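Bimanual pick and place for a student club: one hand keeps losing the object
Posted in Robotics Clubs and Classes

Yuxi Xu

Hello everybody, and thanks in advance for reading, because I know I run long. I help out with the after-school robotics club in Dudton (high school age, mostly juniors) and in February we have our showcase, where each team shows one table task with two robot hands. Ours is called "set the snack table." A student drives both hands by teleoperation, we record the runs, and then we train a policy on the recordings and cross our fingers. We have 91 recorded runs so far and I was feeling pretty good about that until we started playing them back.

The left hand does fine. The right hand closes too early and pushes the object along the table, sometimes right into the plate, and the students have to back off and try again. Then all that backing off gets into the training data, and the policy has learned to dither! It dithers beautifully. I've checked the calibration twice with the routine in our Jukham software and both hands come out the same, so I don't believe it's mechanical, but I'm a biology teacher by training and would love to be told otherwise.

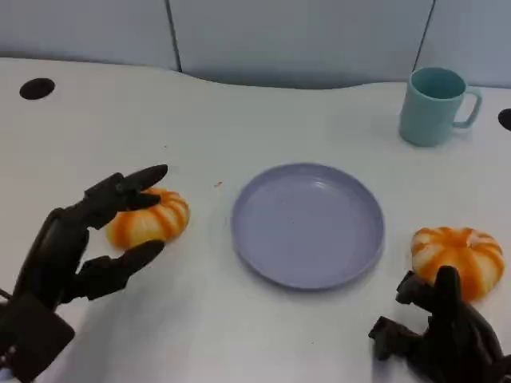 Our task has each hand pick up its own object and bring it to the plate in the middle, and the students picked everything on the table themselves, which took most of a meeting. The pumpkins are there because one of them found a pair she loved. You can see what I mean about the right hand: the left has its fingers over the top of the pumpkin and the thumb down low, and the right is bunched up with one fingertip against the front. Same student driving both. Should we throw out the bad runs, change how we approach, or change the objects? We have 14 club meetings left and I'd rather not spend all of them recording.

Amparo Cabrera

Hi Yuxi! I ran a club like yours for years and your post made me smile, dithering and all. I'd leave the hardware alone for now. My guess is that your driver is right-handed and hurries with the hand she trusts. We had the same thing, only mirrored, with a lefty. What worked for us, in the order I'd try it:

1. Make an "open hand" pause part of the task. The driver brings the hand above the object, opens it all the way, says "open" out loud, and only then comes down. It feels silly for one afternoon and after that they do it without thinking.

2. Come from over the top with the long fingers and let the thumb arrive last. If the thumb side gets there first on something round, you've built yourself a little bulldozer.

3. Practice on something softer and smaller for a while. Fruit is great for this, whole or in pieces, and it teaches a light touch in a hurry. Keep the plate under the hand while they learn, so a drop costs you nothing, and watch from the wrist camera, where the two fingertips coming together are so much easier to judge.
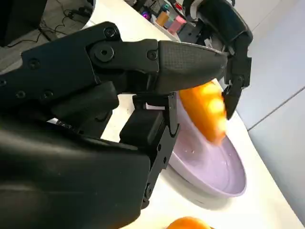
4. Sort your recordings before you record any more. Have two students go through all of them and mark each one clean, messy or failed, without discussing it until they're done. Train on the clean ones only and see how it does. You may need fewer than you think. Our best policy came from 80 runs, and our worst one had a lot more than that!

And please let the kids keep their pumpkins. They'll work so much harder for objects they chose.

Percy Villca

check your glove straps. ours (the Gikidance ones) slipped on one hand and every grasp closed early

Ulises Sotelo

I agree with nearly all of what Amparo wrote, with one small difference: I wouldn't delete the messy runs. Put them in a separate folder. A run where the hand slips, backs off and then gets a good grasp can be useful later on, once the policy handles the easy case, since it shows a recovery. What hurts is having a big pile of them at the start. You can also trim them, so that the recording begins at the moment of the second, good approach.

On calibration, the two hands matching each other only tells you so much. Have the driver make a fist and open up slowly, about 20 times per side, and plot the commanded finger position against the measured one. If the right side runs ahead of the student's real hand, then Percy may well have your answer and it's a five-minute fix. If the plots look alike, go with the open hand pause.

Yuxi Xu

Thank you all so much! Percy, the right strap was loose. Not terribly loose, but loose enough that I could get a finger under it, and I feel a bit sheepish about that. We tightened it and we're doing the "open" call too (they shout it now, the chess club next door has opinions). Sorting starts at the next meeting, and I've made a separate folder for the messy ones like Ulises said. I'll post again when we've retrained.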